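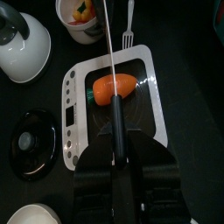 What sort of toy kitchen things do you lend out?

Mostly the small stuff that goes with a play kitchen. Hobs, kettles, pans and lids, bowls, cutlery, baskets, and an awful lot of pretend fruit and veg. I don't lend whole kitchen units any more. I had two and they were beasts to get down the stairs, and one of them came home without its oven door. If you've got a low table or a sturdy box at home you've got a kitchen as far as a three-year-old is concerned.

Who are you, anyway?

I'm the person behind Cutach, which is a toy kitchen library run out of my back room and, when the weather's decent, my hall. I started it when my own two grew out of theirs and I couldn't bear to put it all in a charity bag. Shabani Magesa helps with the deliveries and knows far more about battery compartments than I do. If you ring and get a man's voice, that's him, and he can book you in just as well as I can.

How does borrowing work?

You pick a set, pay the £26 deposit and take it away for a month. The deposit comes back when the set does. Borrowing itself costs nothing if you're a member, and membership is on the joining page with all the boring bits. If you want to keep something for a second month just tell me before the first one runs out, and unless somebody else is waiting I'll say fine.

Which set should I start with?

Depends on the child! For a first go I'd say the Palma set, my little breakfasty one with a kettle, bowls and spoons. It's small, it fits in a carrier bag and it tidies away quickly. The Griritix set is the cooking one with a hob, pans with lids and vegetables, and it's the one everybody asks for, so there's usually a bit of a queue. Clernik is the big one and I'd save that for a birthday or for when cousins are coming to stay. (The names are off a list my daughter made up when she was six. I've never had the heart to change them.)

What age are they for?

I lend to families with children from 2 upwards, but please use your head. A lot of the food is fine for a toddler and some of the little pieces really aren't. Spoon-sized bits and small rings are the ones I worry about, so if there's a crawling baby in the house as well, tell me when you book and I'll take the small things out before the set goes. There's no upper age. I had a ten-year-old running a full café from behind a sofa last June and she charged me 80p for a cup of nothing.

Do the hobs get warm?

They don't. They're toys, and the most any of ours will do is light up or make a sizzling noise. What I would say is that some of them look very much like a real induction hob, with the black middle and the ring mark and the column of little buttons, and small children can't be expected to know the difference. We've always had a rule at home that the play hob lives in the play corner and never goes up on the kitchen worktop. I'd really recommend having the same one.

The buttons on my hob don't do anything. Have I broken it?

Probably not. Try fresh batteries first, and check they're in the right way round (I say this as someone who has got it wrong in front of a queue of parents). If it's still dead, some of the older hobs only ever had pretend buttons, and there'll be a note in the lid of the box to say so. If there's no note, message me and Shabani will have a look at it. Please don't open up anything beyond the battery cover.

Can the toys go in water?

The plastic food, bowls and cutlery, yes, give them a proper wash. Hobs and anything with batteries, never, just a cloth that's been well wrung out. Kettles are a funny one. Children will fill them, there's no stopping it, and I don't mind a bit, but tip them out and leave them upside down with the lid off overnight. A kettle that's been packed damp smells like a pond by the time it gets back to me.

What should I clean them with?

Washing-up liquid and warm water does nearly everything. For sticky bowls I keep a spray bottle with 500 ml of water and a good glug of white vinegar in it, and I wipe over with that and then rinse. Please don't use scouring pads on the shiny things. Glossy black lids in particular show every scratch, and there's one in the Griritix set that already looks as if somebody's been skating on it. No bleach either, it takes the colour out of the carrots.

Dishwasher?

I'd rather you didn't! I know people do. Halldóra Bjarnason, who had the Clernik set before Christmas, put a whole load through on the top shelf and it came out beautifully, and then I tried the same thing and ended up with a banana like a boomerang. Wash by hand and we'll all stay friends.

My child isn't that interested. How do I get them going?

Put less out. It's the only trick I know. A whole set tipped onto the carpet is just a heap, and they'll wade through it and wander off. One hob, one pan, one vegetable, and you sitting nearby being hungry. I generally start with the carrot as they all know what it is and they can carry it about by the end. Ask for carrot soup. Complain that it's too salty. Once they've got going you can bring in the kettle and a bowl or two, and then leave them to it and drink your own tea while it's hot.

The other thing that works nicely is shopping. Put the fruit and veg in a basket at one end of the room and the kitchen at the other, so there's a journey in it. A basket with a handle is best, and slatted sides mean they can see what's in there without tipping it all out. They'll tip it all out anyway.

What about things that aren't really food?

We get all sorts mixed in with the sets. Balls, cards, building blocks, somebody's sock. I don't mind at all, and I think the play's better for it. A ball is a pumpkin or a melon or a very large pea, depending who you ask, and a plain card makes a perfectly good menu or a bill. Just have a look through before you bring the set back so you're not missing something that's yours.

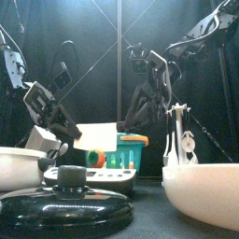 Packing up and bringing things back

Does it all have to go back in the right box?

Please, if you can. There's a list taped inside each lid, and I'd love it if you went down it before you set off. Big things first is the way I do it: large bowls at the bottom, smaller ones inside them, lids on their sides down the edge, then the basket on top with the food in. Spoons and any little rings go in the zip pouch. If you put them in loose they end up under the flaps and I find them months later.

Something's missing. Am I in trouble?

Not a bit. Have a look under the sofa, then in the real cutlery drawer, then in the real fridge (I've had more than one phone call about the fridge). If it doesn't turn up, tell me what it was and I'll cross it off. I only keep money back from the deposit for the big bits, meaning a hob or a kettle or a whole pan, and even then it's only what a replacement costs me second-hand.

And if something breaks?

Stop using it, pop it in a separate bag and let me know when you come. Don't glue it, please! I've spent entire evenings getting superglue off hinges. Cracked plastic goes straight in the bin my end, whatever it is, so there's no point trying to rescue it.

Can nurseries and playgroups borrow?

They can, and quite a few do. Groups can have up to two sets at once, for a half term at a time, and I ask that one named person signs for them. Clernik's the obvious choice if you've a crowd.

Do you take donations?

I do, gladly, but message first as my hall is only so wide. Bowls, baskets and pans with their lids are always useful. I've got all the plastic fried eggs I'll ever need. Soft felt food I have to say no to, it's lovely but I can't get it clean between families.

How do I book?

Use the form on the contact page or ring in the evening once mine are in bed. Say which set you'd like, how old the children are and whether you can collect. If the set's out I'll put you on the list and ring when it's home and washed.

Page last updated 4/11/14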